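Shed tips I believe, and a few I don't

Posted 12/08/2018 by Faustine Joly
Filed under: Shed and workshop

It's the dripping time of year again and my inbox is full of people who have been told to buy something. Before you get the wallet out, have a read. I've worked under a metal roof for most of my adult life and have tried a fair bit of what gets passed around as wisdom. Some of it holds up.

Moisture absorber tubs

The ones with the white crystals. I put two Datell tubs in my shed last winter and they did fill with water, which looks impressive. Then I left the roller door open for one foggy morning and undid the lot. A tub will help in a closed cupboard or a tool chest. In a shed with gaps at the eaves it's drying out the whole suburb, and you're paying for it. Keep them out of reach of the dog, and don't tip the liquid on anything you want to grow.

Rice in the toolbox

No. Moths.

"Just insulate the roof"

People say this as if it takes an afternoon. Foil-faced blanket works well when it goes on under the sheets as the roof is built. Stuffing it up afterwards between the purlins is another matter. If it sags or the joins aren't taped, damp air gets behind it and you'll have the same drips, except now you can't see where they start. I'd do it again, but I'd tape every join and I wouldn't believe anyone who says the tape is optional.

Ask what's already there before you buy. Some roofs come with a felt-type lining stuck to the underside of the sheet. It holds a bit of water overnight and lets it go when the day warms up. You can't tell from the ground, so get up a ladder and touch it.

Whirlybirds

I was sure these were a con. I'm now only fairly sure. Monique Arnaud from the next street put one on and swears by it, but she also cut a vent low on the opposite wall in the same week, and I know which of the two I'd give the credit to. Air has to come in somewhere before it can go out. If your shed is sealed at the bottom, try a low vent first. It's cheaper and there's no hole in the roof to regret.

Gas heaters

An unflued gas heater puts water into the air as it burns. That's on top of the fumes, which are the better reason not to run one in a closed shed. I've met grown men who ran one every night and couldn't work out why the saw table was going orange. Electric radiant, pointed at yourself, and a decent jumper.

Stopping rust on bench tools

Paste wax on cast iron, buffed well. It's boring and it works. The Grovik spray I was sent to try cost me nothing and I still felt overcharged: sticky after a week, and sawdust stuck to it like crumbs on a lamington. Ordinary light machine oil is fine for chisels and squares if you wipe it off before the tool goes anywhere near timber you plan to finish.

Camphor blocks get recommended a lot. Mine made the drawer smell like my grandmother's wardrobe, and the drill bits rusted anyway. Could be I had too few. I'm not buying more to find out.

Paint on the ceiling side

There's a coating from Huet that claims to stop condensation. The tin says 40 square metres and I got nowhere near that, brushing onto corrugated. Remember that the ridges add area, so don't work from the floor plan. I did one bay and left the next one bare. The coated bay dripped later in the morning than the bare one. It did still drip. For $153 I'd hoped for more.

A plain pale paint inside is a different thing and I've got no quarrel with it. You'll see better at the bench and may need fewer lights. Wash the metal with sugar soap first, let it dry properly, and use a primer made for galvanised sheet. If you skip the primer it'll come off in flakes, usually into glue.

Leaking screws

Check these before you blame condensation for anything. A drip in the same spot every time it rains is a leak. A drip on a clear cold morning is condensation. The rubber washers on roof screws perish, and a new pack of 100 costs less than lunch. Don't overtighten them, and don't smear silicone over the old ones and call it fixed. It lasts one summer if you're lucky.

Old rag on the concrete

Someone wrote in to say a Galtotton mat under the lathe had cured his damp floor. Lift the mat. A bare slab with no membrane under it will sweat beneath anything you lay down. Tape a square of clear plastic to the concrete overnight and see which side is wet in the morning. If it's the underside, the water's coming up and no amount of roof work will help you.

Comments are open until the end of August. If you sell moisture tubs, please say so.
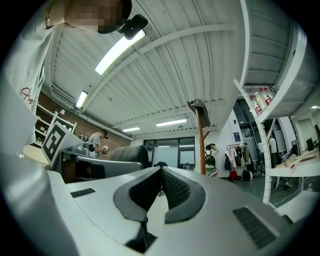 White corrugated metal overhead, with white beams.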